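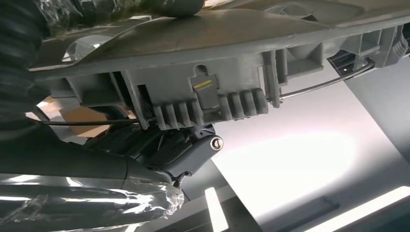

Our project asked whether a wrist camera alone gives enough information to choose a grasp on a molded plastic housing. Earlier work in the Gorkside lab used an overhead camera, which misses most of the underside. We picked the fins as the main landmark because they sit in two groups of four with a recessed panel between them, and the small yellow sticker on that panel gave us a second point to check against. The dark gaps between the fins also make clean edges in a grayscale picture.

Method

Khairul Kwok wrote the pose estimator, which we named Skista. Kanako Chiba ran the arm and labeled the images. We recorded 4,000 wrist images in June and held back 400 of them for testing. Each image was shrunk to 64 pixels on the short side before training. We trained three times with different random seeds and kept the middle result.

Results

Skista found the fin groups in 3 out of 4 test images. Most of the misses came from views with strong glare, where the edge of a fin blends into the wall behind it. Steep angles caused fewer errors than we expected. The older Nelska method did better in bright views but was slower, and it lost the part whenever the gripper blocked the panel.

Limits

We used one housing and one room. The labels were made by one person and were not checked by a second. Wrist angle was logged by hand for the first session, so those entries are less exact.

Report turned in 7/13/18 for the Hayashi summer course.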